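September 13, 2022. Zine bench. Folded 39 copies of Mokley no. 4 before my thumbs quit!
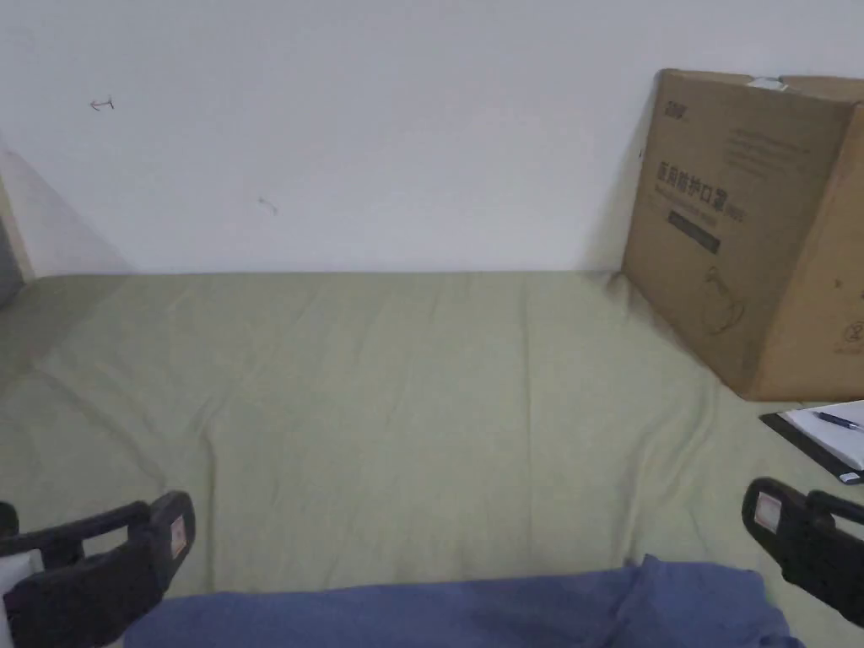

Green sheet, white wall.

The long-arm stapler still jams on anything over 48 pages (grr), so I'm hand-sewing the letters issue. Waxed thread is so much nicer anyway.

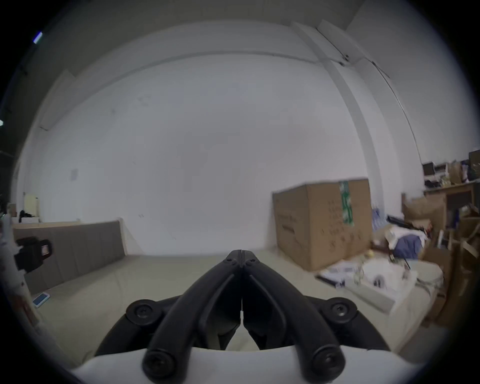

Also the margins drifted on the back pages, so I nudged the master left and ran two more tests. Better!

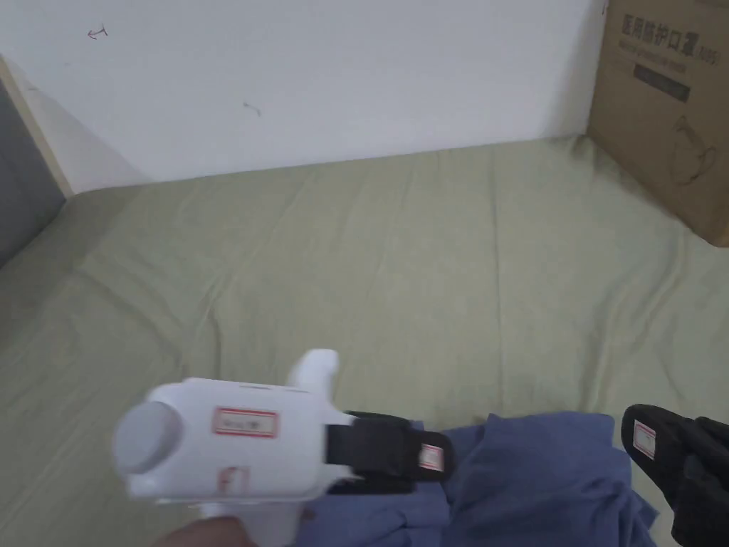

White gripper, black jaw.

Asked whether to number this run, like we did in April.

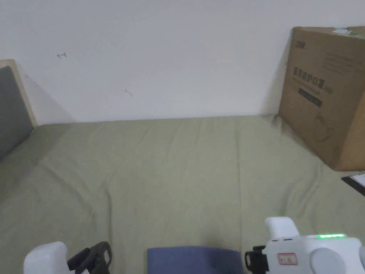

Kerubo thinks we should skip it and put the date inside the cover, as readers keep writing in to ask.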